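Keep the Games on the Radio

3rd September

The Bindow club put out its broadcast plans for the coming season last week, and tucked in near the bottom, after the part about the new jerseys and the parking, was a line saying that road games will be "available on the stream." Home games too. What the line leaves out is the radio, which has carried this team for as long as I've lived here, and when I called the office to ask, a very nice young man told me that they were still looking at it. I've followed minor league hockey long enough to know what it means when a front office is looking at something in September.

So I'd like to make the case for radio while there's still time, and I hope you'll bear with me, because I'm going to wander a bit. I don't have anything against the stream. I pay for it! I watched most of the Skostley series on it last spring with my feet up and a bowl of popcorn, and when it works it's a fine thing, and the second camera behind the net is a real improvement over what we had before. My quarrel is with the idea that having one means we can stop having the other.

Start with the plain matter of who is listening. Our rink holds 2890 people when it's full, and it isn't full very often. On the night of the ice storm the announced crowd was 708, and I'd say that was generous (I was there, and I could hear the linemates talking to each other). Everybody else who cared about that game was somewhere else: at work, in a truck, in a kitchen, in bed with the lamp off. You can't watch a stream while you're driving a plow. Well, you can, and I hope you don't.

There's also the small business of everything you need to have handy. With the radio I turn a knob. With the stream there's a phone, a password, a cord that reaches the couch, and a battery that was fine at the opening faceoff and gives out with two minutes left on a power play. I've missed more goals hunting for a charger than I ever missed to static. 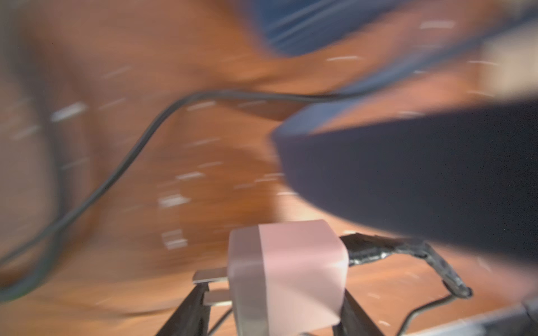 A pink and white wall charger, about the size of thing that always goes missing in the third period.

And then there's the delay, which I don't think gets talked about enough. The stream runs behind the live game, sometimes by a lot. My neighbor and I both follow the team, and last winter he listened on the radio with his windows cracked while I watched on the screen, and I knew every goal before I saw it by the yell that came across the driveway. It took a good deal of the suspense out of the Moodley game, I can tell you, although it was neighborly in its way.

What a good call gives you

I should say something about the craft of it, too. A television announcer can let the picture do the work. A radio announcer has to tell you where the puck is, who has it, which way they're going and how tired they look, all at a speed that would leave me gasping, and somehow still find room to mention that the backup goalie's parents drove in from Dakley. Over a season you get to know the players by the way their names sound in a rush. I'd been listening to our old third-line center for two months before I got a proper look at him, and he was a good deal shorter than I'd had him.

You fill in the rest yourself, and I think you hold on to it longer for that reason. I couldn't describe one shift from the streamed games last season, but I could walk you through the overtime in Skostley from six years ago, the whole of it, including the broken stick and the long clearing pass down the left side. I heard it washing dishes. I had the same roasting pan in my hands for the entire overtime, and it has never been so clean.
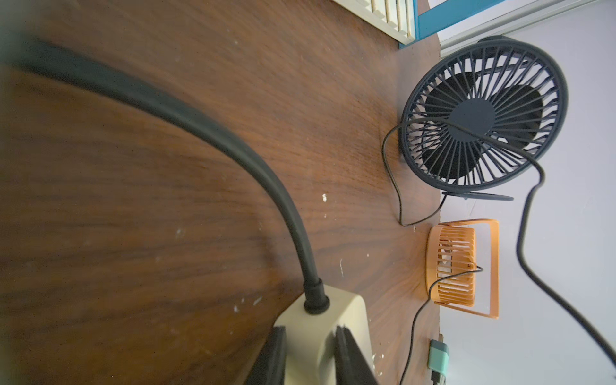
The money part

I know what the club will say, and it's a fair point, so let me try to be fair to it. Air time costs money. The station wants a guarantee, the advertisers like being able to count clicks, and sending a broadcaster on the bus means one more hotel room and one more dinner. The trip to Dakley is 297 miles each way, and that's no small thing for a team that raffles off a snow blower to pay for sticks.

But the stream needs a voice on it as well, unless they intend to give us the game in silence, and I've never understood why that same voice can't go out over the air. Moodley does it this way already. One person in the booth, one call, and you hear it wherever you happen to be. If the gap is in the station's guarantee, then tell us how big it is and let us try to help. I'd put in 100 dollars tomorrow, and I know people in my section who would do the same and grumble the whole time they were writing the check.

I'd also ask the club to think about who they'd be losing. The folks with the slowest internet in this county live out past the reservoir, and a lot of them have been with the team since the first season. They come to a few games a year, on the good roads, and they keep up with the rest by ear. A ten-year-old with a radio under the pillow is worth something as well. I was one, for a different team in a different state, and I've been buying hockey tickets ever since.
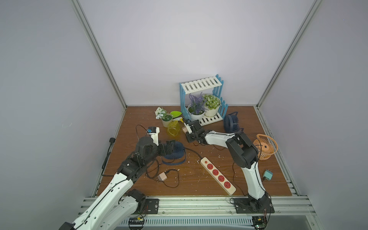
Dark blue desk fan on its side, with the spray bottle toward the back of the table.

The schedule came out in June, and I've got it taped up beside the refrigerator with the road games circled. The opener is away, at Skostley, and I would like very much to hear it. If you feel the same way, call the office and tell them so. They pick up on the second or third ring, and they really are very nice about it.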